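3.2 Chess clubs and time spent on setup

The second part of the study looked at how weekly chess clubs use the first minutes of a meeting. We collected written logs from clubs in Salinas and Trurkell beginning in March. Each club meets after school in a public library and uses folding tables, shared sets, and one set of printed rules. In all, 184 meetings were logged, with 3,256 single entries. An entry is one line on the log sheet, giving a start time, an end time, and a short note on what the player was doing. 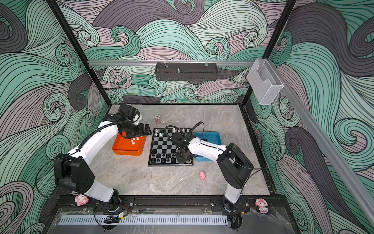

Players who came early were asked to lay out the boards before anyone else sat down. Most did this without being told how. Beginners often put the queen on the wrong square, and the usual fix was to check that she stood on her own color. Clubs that used boards with letters and numbers along the margin (Figure 3) wrote down fewer setup errors than clubs that used plain boards. We did not test whether the printed margin caused this, as the clubs with plain boards also had younger members.

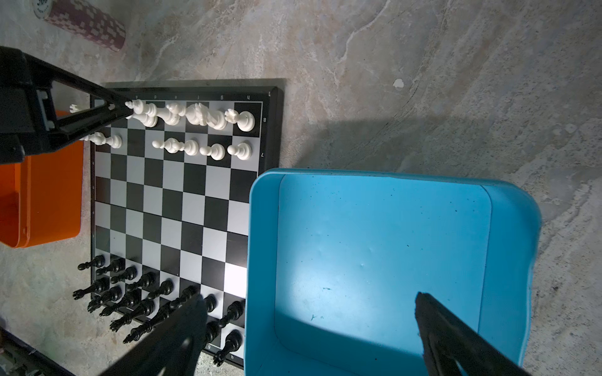 Figure 3. A board with file letters and rank numbers printed along its margins.

Meetings were planned for 60 minutes. Log sheets from Salinas show that the first game often started late, and the notes blame missing pieces more than late players. A set short of one pawn was sometimes kept in use with a coin in its place. Trurkell stored each set in its own drawstring bag and checked the bags at the end of the day. Its notes mention missing pieces only twice.

We also asked players to rate the noise level in the room on a five-point scale. Ratings went up when two or more games ended close together, and came back down once new pairs were seated. Players who had finished were the main source of talk, and both clubs later gave them a separate table.
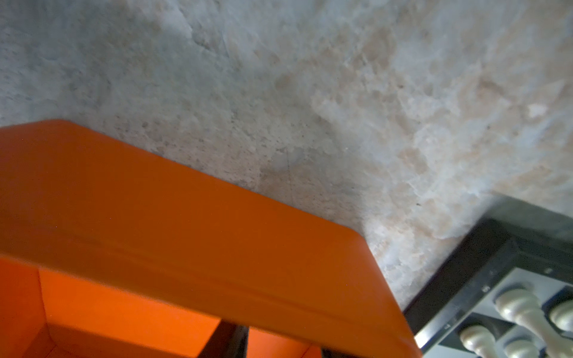
3.3 Scoring of the logs

All sheets were typed into Clillel, a plain spreadsheet form built for the Flona reading survey and changed slightly for this one. Two readers coded every note as setup, play, review, or other. Where they disagreed, the entry was read again and given a single code. 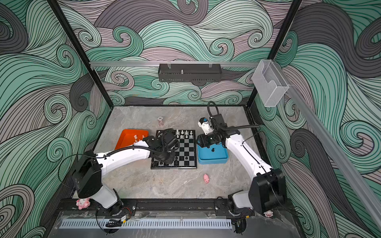
Entries with no end time were left out of the averages but kept in the counts. A sheet was dropped only if more than 30 percent of its lines could not be read. Review was the hardest code to apply, as many players talked over a finished game while setting up the next one. We coded these entries by whichever activity was written first.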